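Bundstead Household Robotics Group
Minutes of the equipment planning meeting
July 14, 2018

Present: Kristóf Lengyel (chair), Fanni Pintér, Bethel Gidey, Inês Correia, Tímea Gulyás (minutes)
Apologies: none

1. Minutes of the previous meeting
Accepted with one correction. The offer from Jisell was received in March and it is valid until the end of the present quarter.

2. Replacement parts for the hands
Fanni reported on the present condition of the hands. The shoe rack task, in which the robot takes hold of slides on the shelves, demands much from the fingers, and the covering on the fingertips must be renewed more often than we had planned. She asks that we keep 2 full sets of fingertips in the cupboard at all times. At present we order only when a set is already finished, and then the work stands still until the parcel comes.

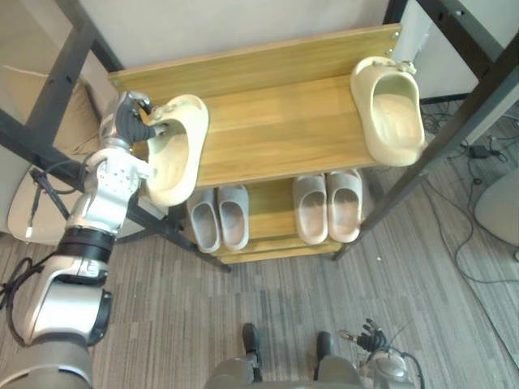 Kristóf asked whether a cheaper covering could be used. Fanni has tried one kind and did not like the grip on smooth soles, but she is willing to test another if the price is much lower. It was agreed to order the two sets from the usual supplier, Dalach, and to put a ceiling of 300 euros on this order. Bethel will check if the delivery cost is included in that sum.

3. Shoes and other objects for the tasks
Inês presented her list for the next period. She would like more slides in different sizes, and after that closed shoes with laces, which are a more difficult object. The group discussed if the laces should wait. Bethel was of the opinion that we should first buy what can be used with the present rack. This was accepted, and the closed shoes are moved to the list for the next budget year. The budget for objects stays at 50 euros per month. Inês remarked that this is tight and wishes to have her remark in the minutes.

4. Second rack and the question of the floor
The proposal is to buy one more rack with deeper shelves, so that one task can be prepared while the other is running. Kristóf measured the room and there is place for it, if the desk is moved to the other wall. Fanni asked that cable covers for the carpet be bought in the same order. She does not want to approve a second working place before the cables at the first one are put in order.
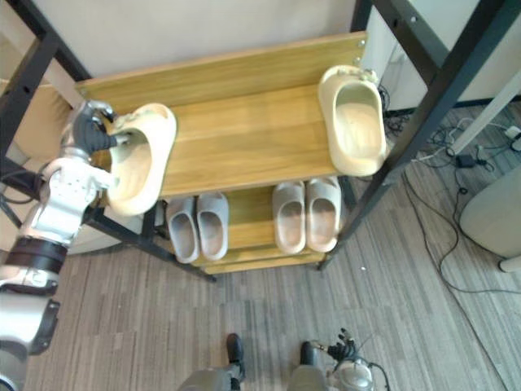 Bethel objected that the cable covers should be paid from the line for the room and not from the line for equipment, which is already small. Kristóf will ask the office which line is correct. The rack itself was approved by all present.

5. Service contract
Two offers were compared, from Jisell and from Murakami. The Murakami offer is lower, but the arms must be sent away for every repair. Jisell comes to us. Tímea will ask both firms for their usual repair time in writing. No decision was made.

6. Tasks
Fanni: order of fingertips.
Bethel: delivery cost.
Kristóf: budget line for cable covers, order of the rack.
Inês: shortened list of objects, to be sent to all.
Tímea: letters to Jisell and Murakami.

The date of the next meeting will be sent by e-mail.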